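The Luren Road

The bus to Wanent left at six and there were four of us on it, counting the driver. I had my mother's clock in a shopping bag between my feet. It had stopped in January, the week after the funeral, and my sister said to throw it out.

The man who mended clocks used to have a shop on Horrocks Lane, but the woman at the chemist told me he had moved out to Lollarer when the rent went up. She drew me a map on the back of a receipt. It was 10 miles on from Wanent, and the second bus only ran if someone rang for it.

I rang. The driver of the second bus was a girl with a cold. She asked what was in the bag and I said a clock, and she said her gran had one that nobody was allowed to touch. After that we didn't talk. The road follows the Luren most of the way, and the river was high and brown, with a fence post going down it.

He lived at number 37, a bungalow with the curtains shut. He took a long time to come to the door. He was older than I had thought he would be and he had odd slippers on.

"I don't do them now," he said. "My hands."

I said I had come 68 miles. I don't know why I told him that. It sounded as if I was asking for money.

He looked at the bag, then at the sky, and let me in. The kitchen was warm and smelled of toast. He put the clock on a folded towel and took the back off very slowly, with a screwdriver he had to hold in both fists. I offered to help and he said no.

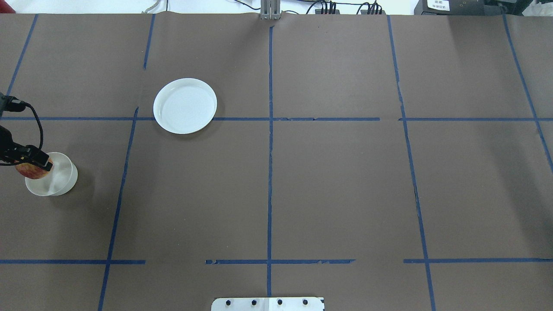 It took him most of an hour to find what was wrong. The spring was sound. Someone had pushed a bit of card in behind the pendulum, folded small, to stop it.

"Some people do that," he said. "When there's been a death."

I thought of my sister going round the house that week, shutting windows. She had never said anything. I opened the card up and it was the corner of a cereal box - the kind my mother bought, the one with the bran.

He wouldn't take the 100 I had drawn out. He took a ten for the tea tin and asked if I wanted it set going. I said I would do it at home, and he wrapped it in the towel and told me to keep the towel.

The girl with the cold was still waiting at the end of the road with her engine running.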